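About Zurna

Zurna records examples of manual work for companies that train robots. A customer tells us which task they want a robot to learn. We set the task up on a table, operate two robot arms through it by hand many times over, check each recording, and deliver the set with written notes. We do not sell robots and we do not train the final models. Our work stops at the recordings.

What we do

A learning system of the kind our customers build needs to see a task done in many slightly different ways. If the part is always in the same spot, the system learns the spot. If the operator always comes in from the same angle, it learns that angle and has trouble with any other. Most of our planning goes into deciding what should change from one recording to the next and what should stay the same.

We call one complete run of a task an episode. A standard order is 2,000 episodes of a single task. Smaller orders are possible for customers who want to try us out or who only need to fill a gap in data they already have.

Each episode includes video, the joint positions of both arms, the opening of each gripper, and a short label saying what was attempted and how it ended. Failed attempts are kept and marked as failed. Some customers throw them out and some ask for more of them, so we leave that choice to the people who will use the data.

How a job runs

A job starts with a task sheet. This is a page or two that says what objects are used, where they may be placed, which arm does what, and what counts as finished. The customer signs off on the sheet before we record anything that will be delivered.

Next comes a trial set. We record a small number of episodes, send them over, and wait for comments. Changes at this stage are normal and are included in the price. Common ones are a different starting pose for the arms, a wider range of object positions, or a slower approach to the part.

After the trial set is approved we record the full order. Operators work in short shifts with breaks between them. People get tired at the controls, and the movement gets jerky before the operator notices it. A second person reviews every episode from start to finish, compares it with the task sheet, and either passes it, relabels it, or sends it back.

The arms

We use two arms at each table, one on the left and one on the right. Many of the tasks we are asked for need one hand to hold and the other to move, or need a part passed across. Even when a task could be done with one arm, customers often want the second one in view and ready, so that the data matches the machine they plan to run it on.
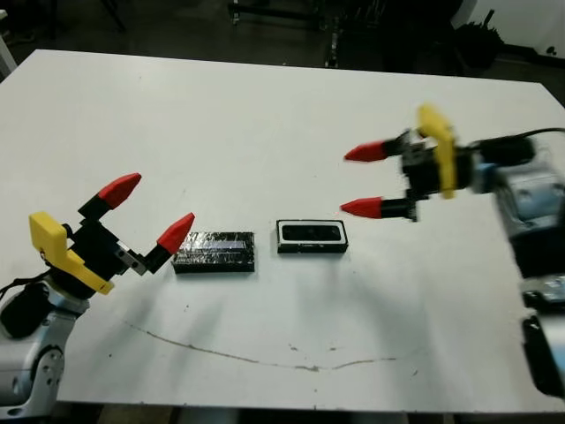

Yellow gripper housings and red fingertips on both arms, with two black objects set out on the table. 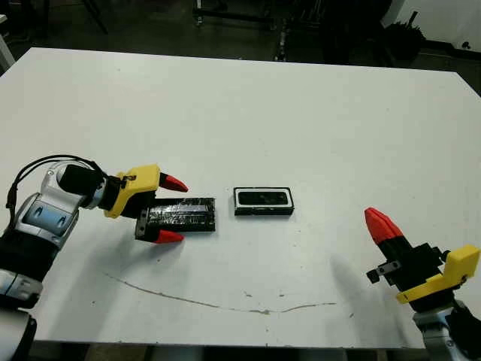
Danang Manurung

The objects on the table are whatever the task sheet calls for. We have worked with trays, lids, cable ends, small boxes, folded cloth, and taped or wrapped blocks. Shiny wrapping gets asked for often. It catches the light differently every time it is moved, and a system that has only seen dull surfaces may lose track of it. Black objects on a white table are easy to find, so for some orders we repeat part of the set on a darker surface.

We do not replace a tabletop because it has a scratch in it. Customers' own work surfaces have marks too. The same goes for what is behind the table. Unless a customer asks for a plain backdrop, the room stays as it is.

How we started

The company began as a side job at Istudwood, a contract packing business that wanted to find out whether robot arms could take over part of its tray loading. The arms were easy enough to get. The examples to teach them with were not available anywhere, so we made them. The first set that we were willing to show anyone had 293 episodes in it and was all one task. It was too small and the labels had been done in two different styles, and we spent longer cleaning it up than we had spent recording it.

That experience is the reason we write a task sheet first and the reason one reviewer stays with an order from beginning to end. Zurna was set up as its own company the following July. Istudwood is still a customer.

Where we work

We have two rooms. The main recording room is in the Abubakari building, on the ground floor, and is where the arms are. The review room is upstairs and has desks, screens, and the storage for finished sets. Deliveries of customer parts should go to the ground floor entrance before 4 p.m.

Software

Recordings are made and labeled in Kidar, a program we wrote for our own use. It keeps the video and the arm data lined up in time, shows the operator the placement for the next episode, and will not let an episode be closed without a label. We do not sell Kidar separately. Customers receive their data in common file formats and do not need our software to read it.

Ownership and privacy

Data recorded for a customer belongs to that customer. We do not reuse it for another order, and we delete our copy after the customer confirms that theirs is complete, unless the contract asks us to keep it longer. Parts sent to us are returned or scrapped, as the customer prefers. If a part is confidential, tell us before you ship it so that we can schedule it for a time when no visitors are in the building.

Working here

New operators do not need a background in robotics. They need steady hands and patience with repeated work. Training starts on a practice task that is never delivered to anyone, and a new operator moves to customer orders when a reviewer has passed a full shift of their episodes. Reviewers are usually people who have been operators first. Open positions are listed on the Jobs page.

Contact

For a new order, use the form on the Contact page and include a short description of the task, the size of the parts, and the number of episodes you have in mind. If you are unsure of the number, leave it blank and we will suggest one after the trial set. Questions about an order already in progress should go to the reviewer named on your task sheet.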